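Open Day at the Gralier Textile Handling Lab

Posted under: Visits

Gralier opens its Darow site to visitors twice a year, and I went on the Sunday in June. The building is a former carpet warehouse at the far end of the business park. Parking is free but the sign is easy to miss, so go past the tire shop and take the second gate. Doors opened at 10 a.m. and there was already a line for badges.

The company works on machines that handle soft goods, mostly for hotel laundries and clothing returns. Visitors were split into groups of 32 and sent around in a fixed order. My group started in the main hall, where two arms were feeding towels onto a belt behind glass. It ran the whole time we stood there and there is not much more to say about it. The guide knew her numbers: the line had put through 3,751 towels the day before, in one shift.

What I came for was the folding area at the back. Anyone who follows this field will have seen the notice Gralier put out in spring about a fault there, and the open day program promised a talk on it.

What went wrong

The fault concerned the hand-held grippers. These are held one in each hand by an operator, who folds cloth with them so that the motion can be used later to teach the arms. Each gripper has a release. On the older firmware, if the link between the two units dropped for a moment, the one that lost contact kept its last command. If that command was "close," the jaw stayed closed and went on tightening, and the release did nothing until the unit was restarted.

For cloth this mostly meant a crushed hem. In one case an operator was smoothing an edge with a finger close to the jaw when the link dropped. The finger was caught for 37 seconds before a coworker got the unit powered down. It was bruised and not broken. Work in the folding area stopped the same afternoon and stayed stopped for two weeks.

The talk was given in a side room by one of the engineers, with slides. He was direct about it. The dropouts had been in the logs for months and had been filed as a data problem, as they left gaps in the recordings. The safety side had not been looked at separately. The jaw force was under the limit the company had set for itself, and that had been taken as enough.

Someone in the audience asked why there was no mechanical release. The answer was that there had been one on the first model, and it was taken off to save weight. It is back on the drawings for the next model, which is called Koretov inside the company. Another visitor asked if the injured operator was still with them. Yes, and on the same team.

After the talk we were taken to the folding stations. Each has a flat surface covered in fabric and closed in at the back, and visitors stand behind a rope. An operator was working on folds with a gripper in each hand. The status lights are green when the link is good. If it drops now, both units are meant to open and the lights turn red, and the operator starts the fold again from the beginning.

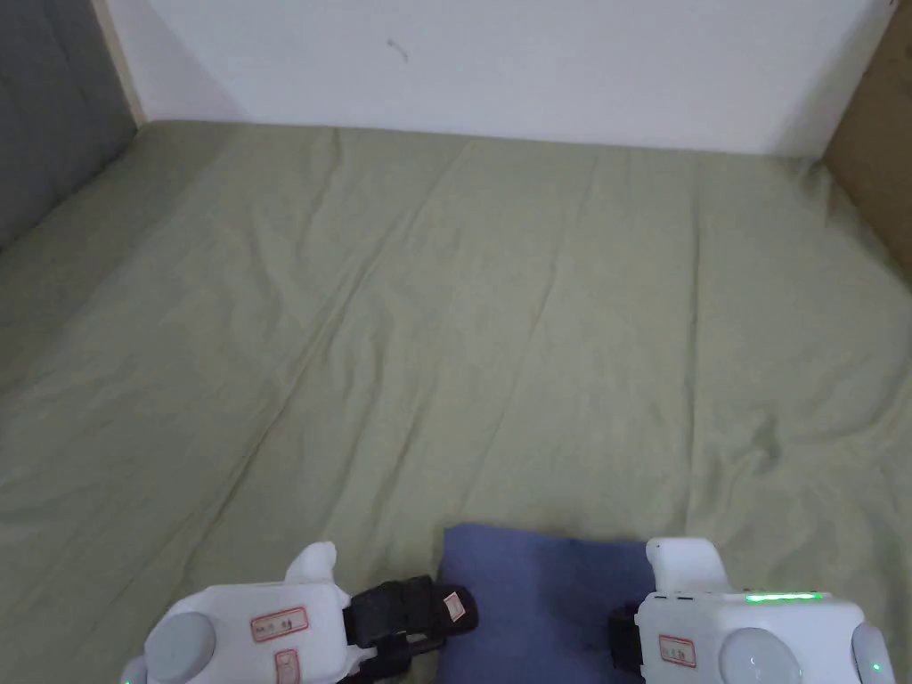

What has changed

The engineer listed the changes, and I wrote down what I could:

Both grippers now open on loss of link.

A foot switch at each station cuts power to the pair.

Fingers stay off the cloth while a jaw is closed. Edges are smoothed with both jaws open.

Any dropout goes to the safety log as well as the data log.

No one works at a station alone.

They showed the new behavior on a spare pair at the end of the talk table. The engineer closed one jaw on a strip of felt and pulled the plug on the link. The jaw opened and the felt dropped. He did it again for the people at the back – same result. I asked if the foot switch had been needed since it went in. It has, once, for a tangled cable.

One thing I was less happy with. The stop time for the foot switch was not on the slides, and when I asked, I was told it would be in the written report. The report was due out before the open day and was not on the handout table.

Practical notes

The tour takes most of a morning. Closed shoes are required and they do check. The Bañez café van was in the yard and took cash only. Children are allowed in the main hall but not in the folding area. The next open day is in the fall, and booking is through the Gralier site.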